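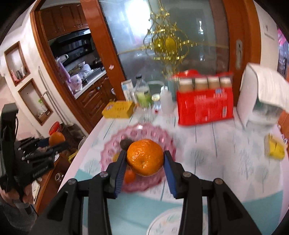
TRALTGATE, January 30, 2023 — Dikine today published the first results of its Household Chores Review, a study of whether machines can yet be trusted with the jobs most people do while thinking about something else. The short answer is no. The longer answer involves fruit. Picking a mandarin out of a glass dish, with a ribbed blue pad on either side of the peel and another fruit tucked beneath the left jaw, is one of 24 tasks in the review, and one of the few in which the machines did not embarrass their makers.

Of the 24 tasks, robots finished 9 without help. Folding a fitted sheet was attempted 3,887 times and will be reported separately, once the team feels ready to talk about it.

"People ask me when they can stop clearing the table," said Capucine Marty, head of research at Dikine. "I tell them to keep their sleeves rolled up. A mandarin is firm, round and bright orange — it could hardly be more helpful. A wet dishcloth has no such manners."

Shop-floor work fared a little better. At the Delaunay packing plant, machines handled three of the five tasks set for them, though one took around four times as long as the person at the next bench, who also found time for coffee.

"We are hiring," said Huguette Riviere, plant manager at Delaunay. "Humans, for now."

A second round, covering laundry and bed-making, begins in August at the Erkano test apartment.

Press contact: Dikine Communications, Traltgate | © 2023 Dikine. All rights reserved. | Back to top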